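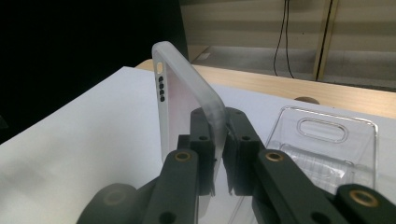

## Jaw width jumps on phone case clips, Fumutum post-processing

**Opened:** 2/21/24
**Component:** fumutum / width estimator
**Severity:** high, blocks the Kistgate export
**Status:** workaround in, real fix in review

### Problem

Width track goes bad on clips where the hand gripper holds the frosted phone case. Jaws are shut on the edge of the case, thin edge, so width should sit near the bottom of the range and stay there. Instead it snaps wide open for a few frames, snaps back, sometimes stays open until the next regrasp. Replay then drops the case in sim. Policy training would learn to let go mid-air, so I've pulled the whole set from the export.

Other items in the same batch look ok. Clear blister tray on its own: ok. Case lying flat on the paper: ok. Case held upright with the back panel toward the left: bad.

### Scope

- 284 clips in the phone case task
- 2,323 frames with a jump bigger than the filter allows
- only the Sutcliffe batches so far, but they're the only ones with this case, so that says nothing about the site

### Repro

1. Check out the release branch, not main (main has the half-done mask change, different bug)
2. Run the width estimator on any clip from the phone case task with debug overlay on
3. Scrub to where the case is stood up in the jaws
4. Watch the feature markers

Expected: markers stay on the brass bushings in the fingers.
Got: one marker walks off the finger and onto the case.

### Log

**First look.** Assumed calibration. Reran Zollance on the calibration clips for that rig, residuals fine, same as the December ones. Pushed the new calib in anyway, same jumps in the same frames. Not calibration. Wasted most of a morning on that.

**Second guess – lens glare.** The tray throws thin white highlights and I figured they were pulling the exposure around. Masked the tray out by hand on one clip. No change. Put the mask back how it was.

**Third – translucent object confusing the finger mask.** Partly true. The case is milky, you can see the paper through it faintly, and the mask edge gets soft where the case goes down behind the left pad. But a soft mask edge gives a wobbly width, it doesn't give a jump. Logged it separately, lower priority.

**Turned on the overlay.** Should have done this first. Width estimator finds round dark spots with a ring around them, pairs them left/right, distance between the pair gives the opening. On the fingers that's the bushings, dark hole in the middle of each. The case has a column of small round dark holes under the camera cutout. Black dots on a pale background, much better contrast than anything on the black fingers. Detector loves them.

So the left bushing gets swapped for a hole in the case. Pair distance goes way up, width reads open. That explains why flat case is fine too: holes end up outside the search window.

**Checked against one long clip.** 565 frames, case upright for the middle stretch. Every jump in it lines up with a marker on the case. No jumps with all markers on the fingers. Good enough for me.

**Why didn't the pair check catch it.** There is one. It rejects pairs whose vertical offset is too large. Somebody loosened it for the worn fingers and the loose value got saved as the default for every rig. Diff is one line in the config, no comment on it. With the old value most of the bad pairs get thrown out but not all, when the gripper rolls the holes come level with the right bushing and it passes anyway.

**Tried: color gate.** Ring has to be warm colored, brass against matte black, easy separation. Holes in the case have no ring to speak of, just white plastic around them. Works on every upright clip I tried. Worry is clips with warm light, the wood tabletop past the paper edge is a similar hue and it fills the surroundng patch when a bushing passes in front of it. Narrowed the sample to the ring only, not the patch. Better.

**Tried: just smoothing it.** No. Hides the short jumps and smears the long ones. Reverted. Please don't turn this back on.

**Tried: tracking ids.** Keep each bushing's id from frame to frame and refuse to swap if the new spot is more than 5 px from the predicted one. Good with slow motion, loses the bushing on fast regrasps, then it takes too long to pick it up again. Using it as a tie breaker only, color gate decides first.

### Workaround (in now)

For anyone who needs the data before the fix lands:

- set `pair_offset` back to the old strict value in the rig config
- set `require_warm_ring: true`
- leave `smooth_width` off
- delete the cached features or it'll happily reuse the bad ones. It does not warn you

Rerun only the width stage. Pose is fine, don't redo pose, it takes forever and nothing in it changed.

### Results with workaround

Reran the phone case task. Jumps gone on almost all of it. What's left is clips where the left bushing is hidden by the case itself during the turn, so there's nothing to detect and it grabs whatever is round. The screw holes in the pads are next in line and they're a known distance from the bushings, so could fall back on those. Not done yet. For now those frames get marked invalid and the exporter fills from the last good width, capped to a short gap. Longer gap = clip is skipped.

### Fix in review

- strict offset is the default again, loose value only for rigs that ask for it
- warm ring check on by default
- cache key now includes the config hash, so changed settings force a recompute
- warning in the log when a marker lands outside the finger mask (this would of saved me the morning)
- the long clip added to the regression set, test fails if width goes over half open while the case is held

### Still open

- [ ] fallback to pad screw holes when a bushing is covered
- [ ] plain holes lower on the arms, no bushing in them. Warm ring check skips them, but the loose-offset rigs still run the old path. Need to test
- [ ] soft mask edge on translucent items, separate ticket
- [ ] Kistgate export stays on hold for this task until review is merged. Other tasks can go out
- [ ] does anyone still need the old worn-finger config? If not I'm deleting it

Reply on the ticket please, not in chat, I lose things in chat.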